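Household chore automation

Household chore automation is the use of robots for domestic work such as tidying and wiping. Floor cleaning is widely automated, but clearing a surface of mixed objects remains a research problem, studied mostly in simulated rooms.
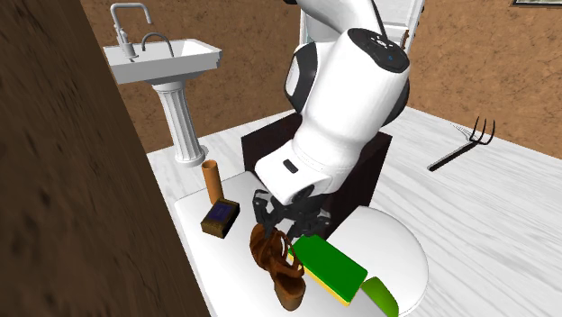
Joaquim Baptista objected that simulated bathrooms flatter the machine, as real sandals bend and real sponges squash.

Westex trials

The Westex trials, begun in November, used 165 simulated bathroom layouts. An arm had to clear the lid of a toilet tank within two minutes. It finished in roughly 40 of the layouts. Footwear was the hardest class of object.
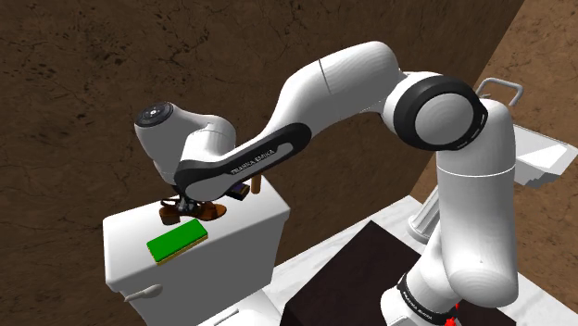 Straps and open loops gave the planner, named Loureiro, many possible grips, and few of them held during lifting. Small boxes and cylinders were handled more reliably. Rui Meireles has argued that speed matters less than the rate of dropped items.
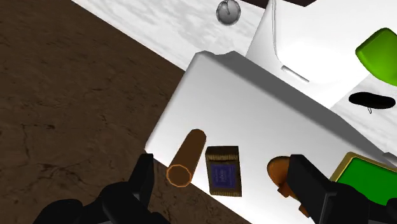
Availability

No general tidying robot is sold for home use by Westex or its partner Fusance.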